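The Laundry Club Meets at Four

Print | E-mail this story
212 shares

By the time the last bus has pulled out of Etdale High, the students in Charmaine Nel's robotics club have usually been arguing for ten minutes over which end of a pair of pants is the top. It is a better argument than you might think. You and I can pick up something red and soft from a heap and find the waistband without looking, but a machine has to be taught every bit of it, and the teaching (as Ms. Nel will cheerfully tell you over a mug of cold tea) takes the better part of a school year. 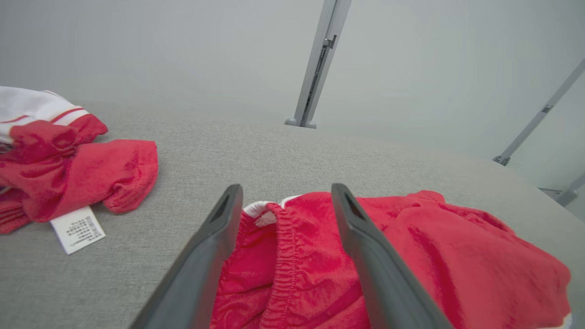

She started the club with four students and a cupboard. They built the usual things at first, little carts that followed a line of tape, and they did well enough at the Niskanen Cup to come home hungry for something harder. It was her own laundry basket that gave her the idea. "I have three boys," she says. "I wanted to know if anyone's homework could ever fold a shirt."

So folding it was! The club calls the project Jendevico, a name put together one rainy April afternoon out of bits of everyone's last names, and the students keep a log of every attempt, good or bad. The log stood at 1,907 entries when I visited, and over 1,000 of them are marked with the same word, "slipped," in a great many different handwritings. Fleece is the worst, they told me, all talking at once, because it bunches up and hides its own edges, and a sleeve tucked under a fold might as well be on the moon.
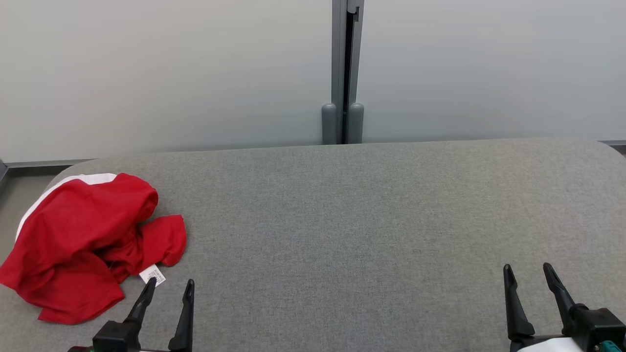

Do you need to know how to write code to join?

Most of the students couldn't when they signed up. Ms. Nel pairs each newcomer with an older member for the first 46 days, and plenty of them begin by simply steering the arms by hand and getting a feel for how cloth behaves.

That steering is slower than it sounds, and I say so as someone who was given a turn and spent most of it chasing a cuff. The students were very kind. One of the sophomores told me to watch the fabric and forget about the fingers, which helped a little, and then it was the next person's turn and I went back to my stool by the door.

The club takes its work to the Mestano student fair in May 2024, where each team gets a table, an outlet and 100 seconds to show the judges what it can do. Ms. Nel would like to see one shirt folded in that time. Her students are hoping for two, and they were still debating which shirt when I left for my car.

14 comments | Print | E-mail this story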